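ゲームデザイン演習 第4回 講義メモ
放置ゲームの数字をどう設計するか(コスト、収入、待ち時間)

前回の続きです。前回は「クリックしたら数字が増える」だけのものを全員に作ってもらって、提出されたものをひと通り遊びました。
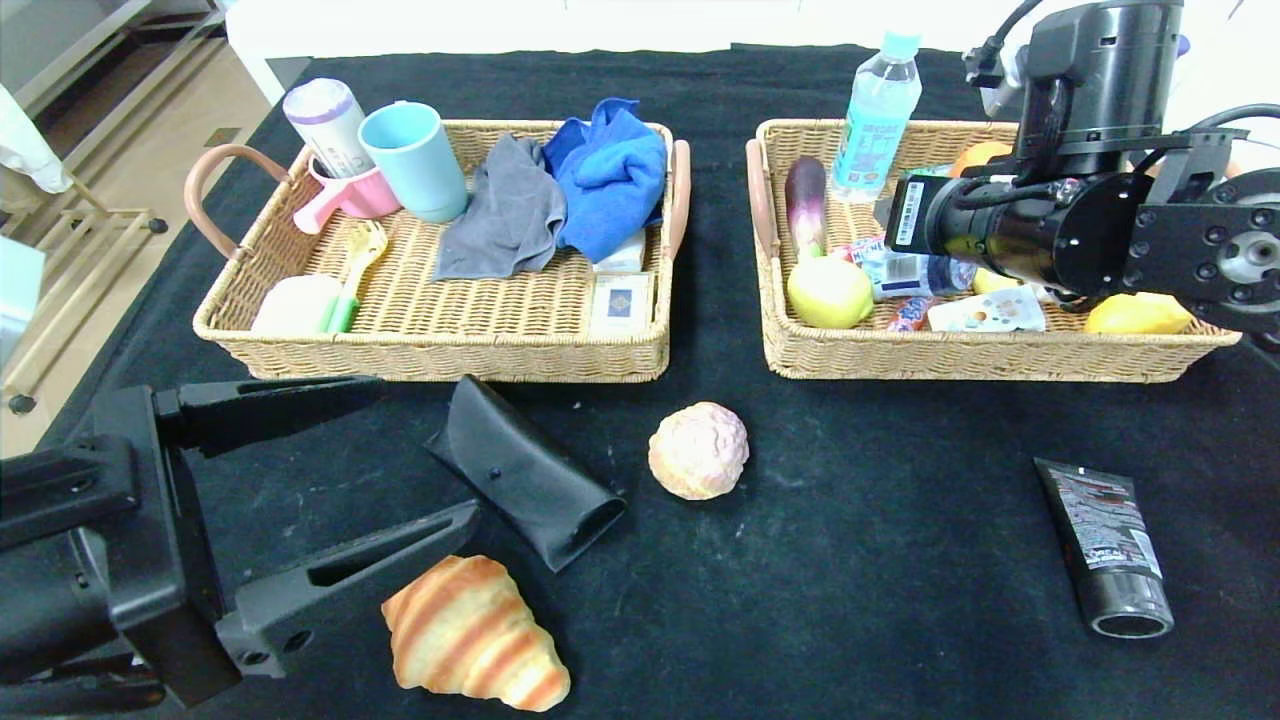 で、遊んでみた感想なんですけど、最初の一分は全部おもしろいんですよ。ほんとに全部。数字が増えるってそれだけで気持ちいいので。ところが三分くらいたつと、手が止まる作品と止まらない作品に分かれてくる。今日はその分かれ目を、数式を少しだけ使いながら見ていきます。数学が苦手な人も、掛け算と累乗がわかれば大丈夫です(電卓は出しておいてください)。

題材にするのは、私が授業用に作った「Brarkik」という小さな放置ゲームです。きのこの胞子を集めて、胞子で菌床を買って、菌床がまた胞子を出す。それだけ。学内の共有フォルダにビルド版とソースが置いてあるので、読みながら触ってもらえるといいと思います。

1. 用語をそろえる

レポートで言葉がばらばらだと読むほうがつらいので、この授業では次の呼び方にします。

通貨:プレイヤーがためて使うもの。Brarkikでは胞子。
生産者:放っておいても通貨を出すもの。Brarkikでは菌床。
単価:生産者を次に一つ買うのに必要な通貨の量。
収入:一秒あたりに入ってくる通貨の量。
待ち時間:いまの手持ちがゼロだとして、次の一つが買えるまでの秒数。単価÷収入。

大事なのは最後の「待ち時間」です。プレイヤーは単価も収入もそんなに見ていません。桁が大きくなると読めないですしね。体で感じているのは「次のが買えるまで、あとどのくらい待つか」だけだと思っていいです。ですから設計する側も、最後は待ち時間のグラフを見て判断します。

2. 単価の上げ方

いちばん簡単なのは、単価をずっと同じにしておくことです。菌床がいつでも40胞子。これをやると何が起きるか。一つの菌床が毎秒1胞子を出すとして、一つ持っていれば待ち時間は40秒、二つで20秒、四つで10秒、八つで5秒。どんどん短くなって、そのうち買うボタンを連打するだけのゲームになります。前回の提出物で半分くらいがこれでした。気持ちはわかります、私も最初に作ったのがそうだったので!

次に思いつくのが、買うたびに一定の額を足していくやり方。40、80、120、160……と上がっていく。菌床がn個あるときの単価が40×n、収入がnだとすると、割り算した待ち時間はいつまでたっても40秒です。これは計算すると「おお、きれい」となるんですが、遊ぶと退屈です。十個目も百個目も同じだけ待つので、進んでいる感じがしない。

そこで多くの放置ゲームが使っているのが、買うたびに一定の倍率を掛けるやり方です。

単価 = 初期単価 × 倍率の(所持数)乗

Brarkikの菌床は初期単価40、倍率1.13です。つまり一つ買うごとに13パーセントずつ高くなる。序盤はあまり上がった気がしないのに、ある所から急に重たくなります。

実際に入れてみましょう。所持数が1のとき、単価は45.2。収入は1なので待ち時間は45.2秒。所持数5だと単価は73.7くらいで、収入5で割ると14.7秒。だいぶ速くなりました。所持数10だと単価は135.8くらい、待ち時間は13.6秒。もうほとんど縮んでいません。所持数20になると単価は460.9くらい、待ち時間は23秒。今度は伸びています。

グラフにすると、いったん下がって、底を打って、また上がる。この谷の形を覚えてください。谷に向かって下がっている間、プレイヤーは「うまくいってる」と感じます。谷を過ぎてしばらくすると「なんか重くなってきたな」と感じる。そこで次の何かを出してあげるわけです。

底がどこに来るかは倍率で決まります。倍率を小さくすると底は右に動き、大きくすると左に動く。1.13なら所持数8のあたりです。微分ができる人は確かめてみてください、自然対数が出てきます。できない人は表計算で1から30まで並べれば一目でわかります。私もふだんは表計算です。

3. 二つ目の生産者をいつ出すか

Brarkikの二つ目の生産者は「原木」で、初期単価が1040胞子、収入は一本で毎秒13胞子です。この値は適当に見えて、かなり何度も調整しました。

最初の版では原木をもっと安くしていたんです。そうしたら、テストに来てくれた Ulla Kettunen さんが菌床を三つ買ったところで原木に飛んで、そのまま菌床には二度と戻らなかった。「だって下のやつ、もう意味ないでしょう?」と言われて、まあ、そのとおりでした。

逆に高くしすぎた版もあります。こちらは Marin Nedeljković さんが遊んでくれて、途中でタブを閉じました。理由を聞いたら「壊れてるのかと思った」と。次の目標が遠すぎると、プレイヤーは我慢するより先にバグを疑うんですね。これは覚えておいて損はないです。

調整するときに見るのは「効率」、つまり収入の増分÷単価です。原木は13÷1040で0.0125。菌床は収入1なので、単価が80のときに同じ0.0125になる。さっきの式で単価が80になるのは所持数が6を少し過ぎたあたりです。つまり菌床が六つか七つになったころ、効率の上では原木と並ぶ。谷の底に着く少し手前ですね。

「あれ、でも単価が1040もあったら、買えるまで時間がかかるのでは?」と思った人、そのとおりです。菌床七つだと収入は毎秒7なので、ゼロからためると150秒近くかかる。効率は同じでも、待ち時間はぜんぜん違います。ここで迷いが生まれます。安い菌床をもう少し足してから原木を狙うか、ぐっとこらえて原木を先に買うか。放置ゲームの「考えるところ」は、だいたいこの隙間にあります。

4. クリックの扱い

クリックする意味を最後まで残すかどうか、これは好みが分かれます。

Brarkikでは一回のクリックで1胞子。序盤はこれが主な収入で、菌床が十個を超えると誤差みたいになります。私はそれでいいと思っていて、最初に手を動かしてもらって、だんだん手を離してもらう、という流れにしたかったんです。

一方で、去年この授業にいた Rupert Pichler さんの作品「Bralleck」は、クリックの価値を「現在の収入の数秒分」にしていました。これだといつまでも押す意味が残ります。盛り上がるんですが、長く遊ぶと指が疲れる。あと、自動クリックのツールを使う人と使わない人で進み方がまるで変わってしまう。どちらを選んでもいいので、選んだ理由をレポートに書いてください。

中間をとる方法もあって、クリックに使用間隔をつけるとか、押した直後だけ収入が上がるようにするとか。このへんは次回まとめて試します。

5. 白黒だけの画面で「増えた」を見せる

Brarkikの画面は白と黒の二色だけです。見た目の趣味もありますが(半分以上は趣味です)、授業としては、色に頼れないときに変化をどう伝えるかを考えてもらいたいからです。

よく使う手を書いておきます。

・数字そのものを一瞬だけ大きくする。戻すのはゆっくり。
・買えるようになったボタンは白黒を反転する。色が二つしかないと、反転はものすごく目立ちます。
・点滅は使いどころを絞る。ずっと点滅しているものは背景になってしまう。それに点滅がつらい人もいるので、設定で切れるようにしておくこと。
・灰色がほしくなったら市松模様。ただし拡大縮小するとモアレが出るので、整数倍で表示する。

整数倍の件は毎年だれかがはまります。エンジン側の設定で補間が有効になったままだと、せっかくのドットがにじみます。にじんだら、まず補間を疑ってください。

6. 時間の扱いで気をつけること

フレームごとに「収入を足す」と書くと、速いパソコンの人だけ早く進みます。必ず前のフレームからの経過秒数を掛けること。

通貨 = 通貨 + 収入 × 経過秒数

それから、タブを裏に回すとブラウザは更新の回数を減らします。戻ってきたときに経過秒数が大きな値になるので、収入の計算だけならそのまま足して問題ないですが、敵が動くとか弾が飛ぶとか、位置の計算が入っているゲームだと壁を突き抜けます。そういう場合は、経過秒数を小さく刻んで何回かに分けて更新してください。

閉じている間の分を足すかどうかは自由です。足すなら、保存データに時刻を入れておいて、読み込んだときに差をとる。端末の時計を進めればズルができますが、一人用のゲームならほうっておいていいんじゃないかな、というのが私の意見です。Frauke Vogler 先生は反対派なので、気になる人は先生の講義で聞いてみてください(話が長いです、おもしろいですけど)。

7. 課題

自分の作品に二つ目の生産者を足してください。提出するものは次のとおり。

(1) 遊べるビルド
(2) 一つ目の生産者について、所持数1から30までの単価、収入、待ち時間の表
(3) 待ち時間のグラフと、谷の底がどこにあるか
(4) 二つ目の生産者の初期単価と収入、それを決めるまでに試した値
(5) 自分以外の人に遊んでもらったときのメモ。手が止まった場所を必ず書く

(4)は、うまくいかなかった値のほうが読んでいて参考になるので、消さずに残しておいてください。Brarkikの場合、原木の収入を110にした版が残っています。一本買った瞬間に菌床が全部いらなくなるので、一度触ってみると感じがつかめます。

(5)は口を出さずに見ているだけ、というのがけっこう難しいです。「そこ押すんだよ」と言いたくなっても我慢。

質問は授業のあと教室で、または Przemysław Baran さん(今期のティーチングアシスタント)まで。表計算のひな形も Baran さんに言えばもらえます。提出は10月の最後の授業の前まで、遅れそうなときは先に一言ください。

次回は「やり直し」の仕組み、いわゆるプレステージをやります。(2)の表をそのまま使うので、途中まででもいいから作って持ってきてください。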